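Speaker notes - "Baskets on the floor"
Gendmont home storage evening, talk 2

Start without slides. Ask who has a basket at home with nothing in it. Wait for hands.

Main point: a basket on the floor fills up according to where it stands. By the front door it gets shoes and mail. Next to a sofa it gets whatever people had in their hands when they sat down.

Figures from the Monix survey. 1,481 households answered, 734 keep at least one open basket in the living room. Say both numbers slowly, people write them down. If someone asks about lids, say the survey left lids out.

Round or square. Square ones line up with a wall, round ones get kicked into place. I prefer round near seating - no corners to catch a shin. The Pastora catalog has both, pass it along the rows now.

Next slide, living room. Leave it up while talking about wear.
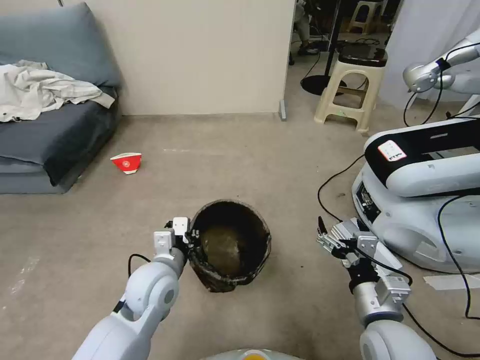
Wear starts at the rim. Hands pull on it every time the basket gets moved, and a woven edge frays long before the sides give out. A frayed rim is no reason to throw a basket away. Trim the loose ends, or sew a strip of cotton over them.

Dust collects in the bottom. Tip it out, then use the brush head of the vacuum. Do this before putting blankets in.

Throws: fold in thirds, then roll. A throw left on the sofa takes up a seat.

Paper cups and other trash go straight to the kitchen. Do not let the basket become a bin.

Questions, then hand over to the Ionescu table for the sewing demo.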